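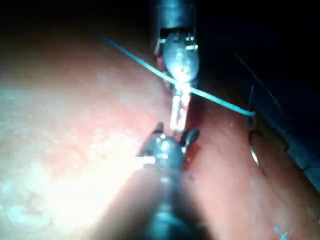

21 September 2020

Skekham Patients' Forum questions hospital merger savings

Skekham Patients' Forum has today asked Vadora to publish the sums behind its plan to move planned surgery from Skekham to Provano, a journey of 456 minutes a week for some families visiting by bus.

Vadora says the move will cut waiting lists. We have read all 7 pages of its summary and found no waiting list figures in it. The 2450 people who signed our petition were promised a full report last spring - they are still waiting.

"Bigger" is a word we hear a lot. We would like to see beds, staff and bus times set out on paper before any ward is closed.

A public meeting will be held at Troncoso Hall in October. Vadora has been invited and has yet to reply.

ENDS

Press contact: Skekham Patients' Forum, Troncoso Hall, Skekham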